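Last updated: May

# Druren Fight Records

Hello, and thank you for stopping by. Druren is a small collection of amateur and small-hall boxing results that I have been typing up in the evenings, mostly from old programmes and the results pages of local papers. It began as a list for my own use and grew from there!

## What you get

There are 1503 bouts in the main file, one to a row, and 1436 of them have a confirmed result. The rest are marked "unknown" in the result column, so please don't read them as draws. Each row gives both boxers, the venue, the weight class, the rounds planned and the rounds boxed.

A second file lists the boxers themselves, 291 in all, with their stance where a programme mentions it (plenty of them don't, I'm afraid).
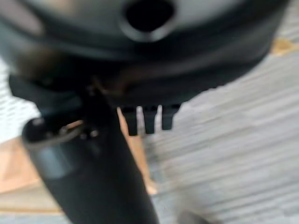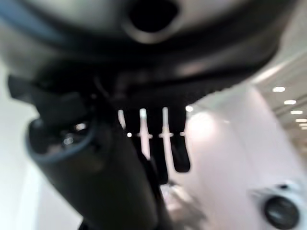
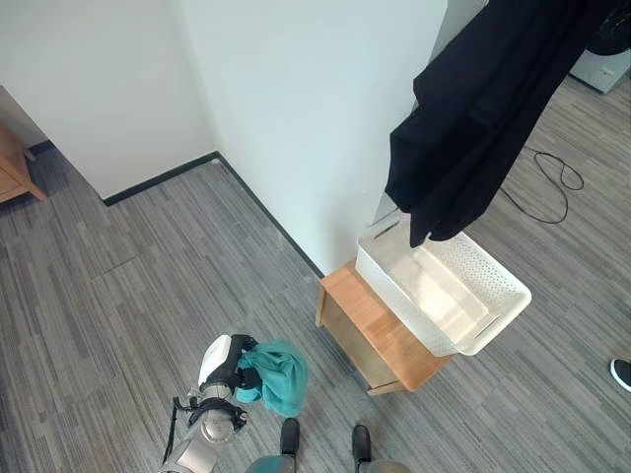 ## Venues and spellings

The shows took place at three halls - Uvberg, Harano and Chamoun - and the Chamoun programmes are by far the tidiest. Uvberg printed names however the cornerman happened to say them, so you'll find the same lad spelt two or three ways. I've kept the printed spelling in one column and put my best guess in the next.

Weights are in pounds throughout. Catchweight bouts say "catch" and leave the class blank, which does upset some spreadsheets when you sort.

## Known gaps

Nine Harano shows are missing altogether. If you have a programme tucked away in a drawer, even a torn one, I would dearly love a copy of the bout page. Stoppages on cuts are lumped in with other stoppages for now, and I hope to split them in the next version.

## Using it

Use the files as you like, and please mention Druren if you publish anything from them. Corrections are very welcome - send me the row number and where you found the right result.

Contact: Erick Biwott | © Druren Fight Records | Back to top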